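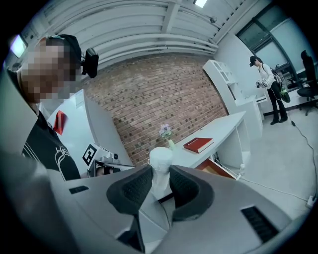
Gripper work in the brick-wall room at Udska, Vultulport

Home News Workshop People Contact

2 min read

New pads, new routine for the Udska gripper station

31/07/2022

I spent a morning at Udska last week and came home with a notebook full of finger pads, so bear with me! The hand-held gripper station there (everybody calls it Holub, after the name on the old door) is back in use after two days of maintenance, and Huia Tautahi was kind enough to let me hang around and get in the way.

The big job was the fingers. They have dark padding with a mesh surface, and Huia's log had the last set at 1647 recordings when she decided to swap them. The grip was still fine on books, she told me, but smooth white things had started to slide. The new pads go on with the jaws fully open, and then you squeeze and release a bunch of times before you tighten the last screw. I got to try that part. It's harder on the thumb than it looks, and I was told to stop before I stripped something.

Cheuk-hei Tang did the marker cubes. Every printed square gets wiped with a dry cloth, and any face with a lifted corner gets peeled off and replaced whole, no glue under the edge. He had one cube redone three times because the sheet kept going on a hair crooked, and he wasn't in a great mood about it.
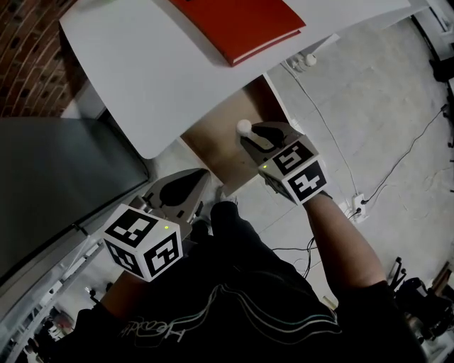 After that comes the matching, and it takes the patience of a saint. Left and right have to agree on how wide open is, so both get closed on the same block, then opened, then closed again, and the readings go in a spreadsheet. If they don't line up, you start over. They started over twice while I was there (I went and got coffee the second time).

Cables got their own line on the to-do list, too. Uyên Đào wants the floor runs checked at the start of every shift now, plugs pushed all the way in, and slack kept away from where people put their feet. She told me an outlet box got kicked loose in the spring and half an afternoon of recordings went with it.

The new schedule is taped up by the door: dry wipe daily, screws checked every 255 recordings, pads changed at 2000 whether they look tired or not. I asked why 2000 if the last set only made it to 1647, and Huia laughed and said the new pads come from Zirmont and are supposed to hold up better. She's penciled in a look at the halfway point anyway.

A spare pair of jaws is on order and due in August, so the next swap shouldn't cost them two days. Žydrūnas Strazds is putting together a short checklist for the newer operators, and I've asked for a copy to post here when it's done.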